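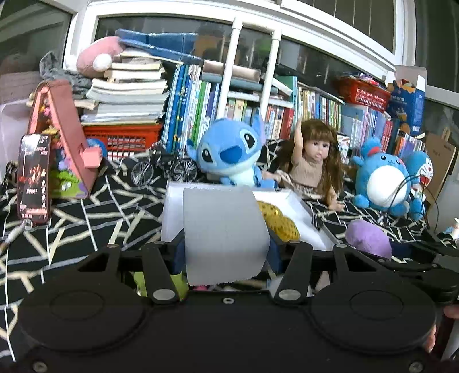
June, a little after 6 in the morning

Up early because of the heat. Made coffee and drank it standing in the back room, which was a mistake, since once I'm in there I start picking things up. I had meant to pay the water bill and write to my brother first. I did neither until lunch.

The toys are still out on the table with the black cloth. I like the cloth more than I thought I would. The white and cream lines go all over the place like a web and the crumbs don't show. I bought it for the kitchen and it was too long for that table, so it ended up in the back. Lint shows on it, though. I went over it with tape while the coffee cooled.

The plan is the same as it was last week: everything that is going to Lucimara's goes in a box, everything that is staying goes back on the shelves, and the shelves get wiped before anything goes back. I have until the end of the month. Lucimara Bezerra is fixing up the front room at her place as a waiting area for the families who come to her for speech lessons, and she asked for "anything that gets a child talking." She doesn't want puzzles. She has too many puzzles already and they all have a piece missing.

Started with Stitch. He is the easy one. Every kid knows who he is, and his ear stays up without help. He goes to Lucimara. I brushed his face with the old toothbrush and checked the seams under his arms. One seam is a bit open. I'll close it tonight with the dark blue thread if I can find it. It isn't in the tin.

The doll is harder. Her hair is long and brown and it tangles if you look at it. I did half of it with the wide comb and some water with a drop of conditioner in it, working from the ends up, and then my shoulder got tired. She has her beige outfit, and I believe there was a second one, but I have looked in the bag of doll clothes twice and it's all baby things and socks. I've left her standing on the table with one arm up. She can't go in a box like that without the arm catching on everything, so she will travel in a bag by herself.

The little bicycle is staying. It's black wire and it would be bent flat in an afternoon by anybody under ten. I don't even think of it as a toy. I bought it at a yard sale, back when I was commuting, and it sat on the window at work next to the stapler. I wiped the spokes with a cotton swab. It takes a long time and it looks the same afterward.

Quarter past 9

Breakfast, then the hardware store. I wanted to get there before it was hot. They had moved the shelf paper and I had to ask. The man found me a roll from Malinowski that was plain white and 40 inches too short for what I need, so I got two rolls and will have a lot left over. I also looked at paint. The wall behind the shelving has a yellow patch where the old heater was and I have been ignoring it. I took the Fandeck card home with the whites on it and held it up to the wall in the back room. Three of them look identical. The one I want is either the second or the third from the top. I put a pencil mark next to both and I'll look again tonight under the lamp.

I was careful with money, mostly. The shelf paper was 7 dollars a roll. I did not buy the plastic bins. They had a nice size with a lid, but I have boxes.

10:30

Box question. The open white box is a good size for small things but I keep putting the wrong stuff in it. The yellow sequined thing is in there now with its gold bits glittering away, and it sheds. Everything that shares a box with sequins comes out with a sequin on it. So it will have to have the white box to itself or go in a zip bag first. Zip bag, I think. Then the purple fuzzy one can go in on top, and whatever else is soft and small.

I can't decide if the purple one is for Lucimara or not. It has no name that anyone remembers. My niece carried it for a whole summer and then dropped it behind my couch and never asked about it again. She is in her second year of nursing school now. I texted her to ask if she wanted it and she wrote back "which purple one." So it goes.

The two round-headed blue ones are staying together, wherever they go. I mean Doraemon and the round blue one with the white belly and the red bow. I've never been sure who that second one is supposed to be. My nephew says one thing and the boy next door says another and they've both got strong opinions. I've always called it Bow. Bow's belly needed a wash, so I did it with a damp cloth and dish soap and didn't soak it. The last time I soaked a stuffed toy it took four days to dry and smelled like a basement.

I found out that if I keep Bow in front, Doraemon can sit behind and lean, and neither falls over. That settles where they go on the shelf.

Noon

Water bill paid. Wrote to my brother, a short one. Told him the roof guy came and that it's going to be 900 for the part over the porch. He'll say it's too much. It's what they all say it is.

Lunch was rice, the rest of the beans and a fried egg.

Lucimara called while I was eating. She wanted to know if I could bring things by early, because the carpet is in and she is tired of looking at an empty room. I said I could bring one load. She also asked for a mirror, low down, and a basket for books. I don't have a mirror to spare. I do have the basket from Elleo, the flat one that used to hold magazines. It has some give in one handle but it would do for picture books. I told her I'd look it over.

She asked how the knee was. The knee is fine if I don't kneel on it. Then she told me a long story about the landlord and the parking space, and by the end of it my egg was cold.

2 in the afternoon

Shelves. I took everything off the middle one and put it on the bed. Wiped with vinegar and water. There was a ring where a plant had been, and it has gone right through the finish, so the shelf paper will cover that. I cut the first piece too narrow. Cut the second piece properly by laying the old piece on top of it and running the knife along. I should have done that the first time and I know this every time.

The piece of brown cardboard is still leaning by the shelving. I keep meaning to break it down for recycling and then using it for something. Today it was a cutting board. Tomorrow I could use it to stiffen the bottom of whatever box goes to Lucimara's, so it stays another day.

Sanded the rough edge on the bottom shelf while I was at it. Got out the Uvex glasses because last time I got dust in my eye and it was sore into the next day. They fog up. I did it in short goes with the window open. The edge is smooth enough now that it won't pull threads off anything, and that was the whole point.

I moved the cord for the lamp again. Every cord in that room ends up where my foot wants to be.

4:40

Stopped for an hour and lay down with the fan on. Didn't sleep. Thought about where the table should go once the toys are off it. If I put it under the window I get the light in the morning, but then the closet door only opens partway. If I leave it, the door opens and I bump my hip. I could get a narrower table. I'm not getting a narrower table.

What I want from that room is a place to sew and a place for the kids to sit on the floor when they come at Christmas. It has been a storage room for so long that I stopped thinking of it as a room. When Mom's things came I just put them in there and shut the door. Most of that is sorted now. The toys are the last part and they are not even hers, apart from one or two. She liked winning them at the church fair. She'd stand at that stall with her purse held in front of her and spend far more than the thing was worth, and then hand it to whichever child was closest.

Past 9

Cooler now. Found the dark blue thread. It was in the pocket of my apron. Closed up the seam under Stitch's arm with a ladder stitch, small ones, and it barely shows. Combed the other half of the doll's hair in front of the TV. It took the whole program and a bit of the news. It's smoother, but I wouldn't call it soft. Tied it loosely with a scrap of ribbon so it stays put until she goes.

Looked at the paint card under the lamp. It's the third one. I'm nearly sure. I'll get the small can and try it behind where the books go.

I weighed the purple one on the kitchen scale, for no good reason, just because it was sitting next to it. Less than 300 grams. I think I'll keep it. There's room at the end of the middle shelf, past Doraemon.

For tomorrow: zip bag for the sequins. Second roll of paper on the bottom shelf. Fix the basket handle or call Lucimara and tell her it's no good. Return the library book. Buy eggs, dish soap, the small can of paint, and a brush if the old one has gone stiff. Ask next door if they have a low mirror they don't want.

Left the window open a crack in the back room to let the vinegar smell out.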